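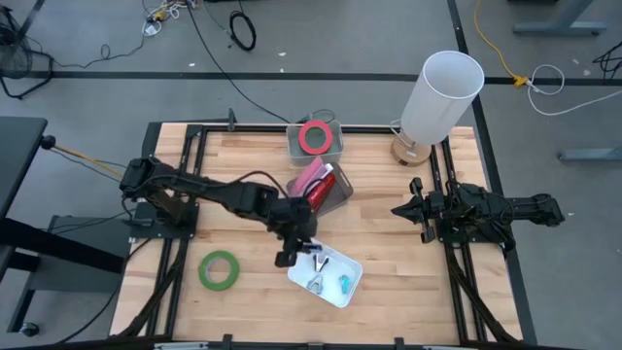
Figure 6. Two-arm cell seen from the head camera, left gripper low over the work area, right arm folded in.

6. Setting the workspace model and the approach planner

This section explains how to prepare the Sastley planner for a table cell with two arms. You need the arms mounted and powered, the head camera connected, and the joint calibration from section 5 finished. If the joint calibration is older than the last time you moved a base mount, repeat it first.

The planner keeps three things apart: the fixed model (table, frame, arm bases), the scene objects (trays, bins, loose items) and the keep-out volumes. Many problems reported to us come from putting something in the wrong group. A lamp which stays on the table for weeks is still better entered as a keep-out volume, for the reason given in 6.3.

6.1 Fixed model

1. Open the Cell tab and choose New from template. For a table inside an extrusion frame, choose "Framed table, opposed arms".
2. Enter the inner length and width of the frame. Measure at the table surface and not at the top of the rails.
3. Enter the height of the rails above the table surface. On a flat installation this value is zero.
4. Set the left base and the right base. Left and right are always as the head camera sees them.
5. Press Check mounts. The model of each arm is drawn over the live picture. If one arm is drawn on the wrong side, press Swap and check again.
6. Add any post or bracket which stands on the frame. In Figure 6 a small black post stands on the top rail, to the left of the light gray bin. Such a post is thin in the picture and the depth filter can remove it, so enter it by hand as a cylinder.

Note: The template draws the table as one plane. Tables made of strips, like the butcher-block top in the figure, can be detected as several narrow planes. If you see this in the Perception tab, turn on Merge coplanar regions.

6.2 Scene objects

1. Move both arms out of the picture as far as the cell allows. Folding an arm in on its own side is enough for most layouts.
2. In the Perception tab, press Capture background, then place your containers and items.
3. Press Find containers. Each container gets a colored outline and a name such as tray_1 or bin_1.
4. Check the outlines where containers touch or overlap. The gray tray in Figure 6 slightly overlaps the bin in the picture, and the two have similar colors. In this case the software often returns one container. Select it, choose Split, and draw the line between the two parts.
5. Press Find items. Items inside a container are listed under the name of that container.
6. Correct the class of each item if needed. Rolls of tape are found as rings when they lie flat. The ring class uses a grasp on the wall of the roll, with one finger in the hole.
7. For thin metal parts, such as the clip with wire handles in the white tray, set Grasp width by hand. The automatic value comes from the outer contour, and with splayed handles it is too large.
8. Soft items (sponge, cloth) must have Deformable set to Yes. If another item rests against a soft one, plan the other item first.

Caution: Find items must not be started while an arm is moving. The cables of the arm are then added to the map as items, and the planner tries to avoid them at places where they no longer are.

6.3 Keep-out volumes

A scene object is removed from the map when the camera does not see it for 31 cycles. This is useful for items but dangerous for tall things which an arm can hide. A keep-out volume is never removed automatically.

1. Choose Add volume and select Box or Cylinder.
2. Place it over the object in the live picture, then set the height. For a lamp with a tall shade, use one cylinder as wide as the shade, from the table surface to the top.
3. Add a second volume for the cord if it lies on the table surface.
4. Set the margin. The default is good for rigid things. For loose cables choose Wide.

Caution: Cables which hang from the arm itself are not keep-out volumes. Enter them under Arm > Cable envelope. When a loop hangs near the gripper, as on the left arm in Figure 6, the envelope must include the lowest point of the loop. Move the arm slowly by hand through its range and look for this point – it is seldom at the home position.

6.4 First approach

1. Select one arm. Leave the other arm in Hold.
2. Select a container as the target and choose Hover above corner. The corner nearest to the active arm is proposed.
3. Press Plan. The planner stops after 2,000 samples if it finds no path.
4. Play the path in the preview and watch the elbow as well as the gripper.
5. Press Run at low speed and keep one hand on the stop button.
6. Compare the gripper in the live picture with the drawn model. If they differ by more than the width of one finger, stop and go back to the camera calibration in section 4.

Note: If planning fails with the message "start state in collision", the cable envelope is usually too large. Reduce it a little and try again. Do not switch off the collision check.

6.5 Saving

Save the cell under a new name after every change of the fixed model. The event log keeps 1,000 lines and then writes over the oldest ones, so export it before you contact support. Cell files from Gerberg format 2 can be opened, but their keep-out volumes are imported as scene objects and must be changed back one by one.

Section last revised May 2, 2021.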